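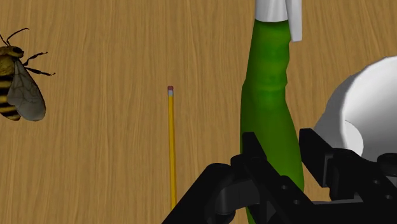
Cordero updates Pritska compact wagon with revised rear suspension and larger fuel tank

Cordero has confirmed specification changes for the Pritska compact wagon, effective with vehicles built from August. The revisions cover the rear suspension, fuel system, cabin insulation and towing equipment. Engine choices and exterior dimensions carry over.

The torsion beam fitted to front-wheel-drive versions has been replaced by the multi-link rear axle previously reserved for all-wheel-drive models. Both drivelines now share the same subframe, lower control arms and wheel bearings. Spring rates remain specific to each version. Dampers are twin-tube units with revised rebound valving, and the rear anti-roll bar is 2 mm thicker than before.

Adopting a common rear structure allowed engineers to relocate the evaporative emissions canister and reshape the fuel tank. Capacity rises to 49 liters on all gasoline versions. The filler neck and cap are unchanged, and the reserve warning has been recalibrated to suit the new tank profile.

Development was carried out at the Usmont technical center, with road testing on the Skendalside durability route. The route combines broken asphalt, gravel and a long mountain descent used for brake evaluation. Test cars were run at full rated payload for the suspension portion of the program and with a braked trailer for the cooling portion. 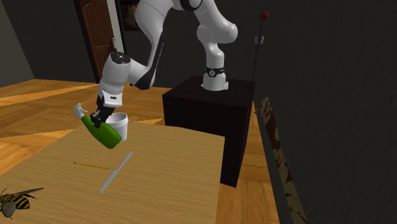 "The beam axle did its job, but it limited us on bushing stiffness," said Oskari Lehtinen, chassis program manager at Cordero. "With separate links we can set lateral and longitudinal compliance independently. The car rides over a sharp edge with less noise, and we did not have to give up steering response to get there."

Cabin noise has been addressed with a thicker dash mat, acoustic laminated glass in the front doors and foam inserts in the base of the center pillars. The cargo floor is now a single hinged panel with a 40/20/40 split rear seatback ahead of it. The load cover can be stored beneath the floor on all versions, including those with the optional spare wheel.

The factory towing package has been revised as well. It consists of a detachable hitch, a 13-pin electrical connector, an uprated cooling fan and trailer stability software. On all-wheel-drive versions with the automatic transmission, the maximum braked trailer weight is 3,000 pounds. The package must be ordered with the vehicle; the cooling fan and control unit cannot be added at a dealership. Owners of earlier cars can continue to order the existing accessory hitch.

Service intervals are unchanged. The new rear axle adds alignment adjustment for camber and toe, and updated procedures have been issued to dealer workshops. Rear brake pads and discs are common to all versions and retain their current part numbers. Control arm bushings are available separately from the arms.

Trim levels are carried over with two changes. Heated front seats are now standard on the middle trim, and the panoramic roof is available without the premium audio package. Gray cloth replaces black cloth as the standard upholstery on the entry trim.

Orders for the revised Pritska are open now. Vehicles already scheduled for production before the August changeover will be built to the earlier specification, and customers with pending orders should contact their dealer to confirm a build slot. Pricing for each market will be published in the dealer ordering system.

Technical data sheets, axle drawings and towing tables are available on request from the Cordero press office.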